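Sumness Tabletop Kit

The Sumness Tabletop Kit is a robot arm set for practising simple kitchen tasks, sold by the firm Drirkau. It was designed by Marleny Cuadros and Ulises Tamayo and is offered in two versions, with one arm or with a pair. By September of its first year, 3,301 sets were sold, mostly to technical schools.

Each set contains the arm, a two-finger gripper, a wrist camera and the control program Wulum. The cutting lesson is the best known of its eight lessons. 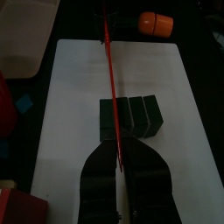

The cutting lesson uses no real food in its first stage. A green block in sections takes its place on a white cutting board, and the learner must bring a thin red blade between the first section and the second. Reviewers praised the clear view from the wrist, but found the manual too short.

Related articles
Abbasi gripper
Wulum (software)
Drirkau

This site uses cookies. By continuing to read, you accept their use.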